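Search this diary

Aug 1, 2020

I said I would sort out the clothes before the move to Taltgate and I have now started, which is the most that can be said for it. The advice going round is that you should take everything out at once, heap it on the bed and face the total. I did this. I faced it for a good while and then had to put half of it back in order to sit down.

I don't trust any of these methods. There was a long piece in the paper last month by a woman who had got her wardrobe down to 22 items and felt lighter in herself, and I kept wondering what she wore to paint a ceiling. You can't do a ceiling in a fine wool jumper. She had a photograph of the rail with great gaps between the hangers, like teeth in an old comb. I would bet good money on a cupboard somewhere out of shot.

Still, the new flat has one narrow wardrobe and an alcove, and the removal people at Trammont charge by volume. Their first quote was 2060 and the second, after they had been round and looked in the box room, was 3269. I asked what had changed and was told 'the reality of the contents'. I have been turning that phrase over ever since. I don't think it is worth twelve hundred and nine pounds. But every bag that goes to the charity shop is supposed to bring it down a little, so off I went with my bags.

The rack came on the 28th from Greditz, with instructions in which step four and step five were the same drawing. It leans. I have tightened everything on it that has a thread and it leans slightly less, in another direction. The leaflet says it is suitable for 'the whole household', so I suppose they have in mind a household with very little on. I put the winter coats on it as a trial and took them straight off again.

It does hold light things. I have given it the in-between clothes, the ones that aren't dirty and aren't quite clean and have spent most of the summer on the chair. I will admit the chair looks better. I don't admit that the problem has been solved, it has gone vertical, that's all.

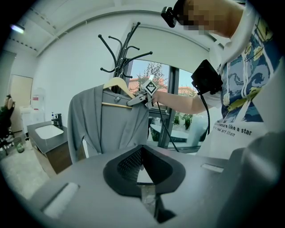 The grey robe is the one I can't settle. I say robe, but I have never been sure that's what it is, and neither was the shop. It might be a light jacket with ideas. It is too long in my mind for one and too thin for the other, and I have worn it outdoors on purpose perhaps twice. On the hanger it looks perfectly respectable, with the collar folding over like a shawl and the sleeve hanging down straight, and there is a small round button or popper up near the chest which I had forgotten completely. I must have had it for 8 years without once doing that up. Does one fastening up there make it a jacket? I don't see that it does. My pyjamas have more.

The test you are meant to apply is whether you would buy it again today. I find this a very silly test. I wouldn't buy most of what I own again today, including the kettle, and I am not about to stop having tea. A better question is whether I'd miss it, and there I don't come out so well, as I had to be shown it before I remembered it existed. It has gone in the 'maybe' section, which is now the largest section by a long way.

Other decisions, such as they are. The brown cardigan goes. The green one stays until I find out whether the moths have finished with it. I have bought a packet of those Akolgo cedar blocks, which claim to protect a full wardrobe for a season, and I notice they don't say from what. The room smells like a pencil case. The two belts that don't fit anything are being kept for tying up boxes, and I'm quite pleased with that, though I expect I will end up buying string.

I also found almost a whole drawer of single socks. I have been told to throw them out. I have been told this before, did it, and then the other ones turned up behind the boiler – so I am holding on to these until the boiler is somebody else's.

Rang Trammont at four to ask if the bags so far would make any difference to the price. The man said it would be looked at on the day. I asked who would be looking at it and he said they would. Then he asked if I had thought about wardrobe boxes, where the clothes travel hanging up and nothing creases, for a small extra charge. I said I'd think about it. I have thought about it and the robe can travel folded, if it travels.

Bed still half covered. Slept on the other half last night and will do so again.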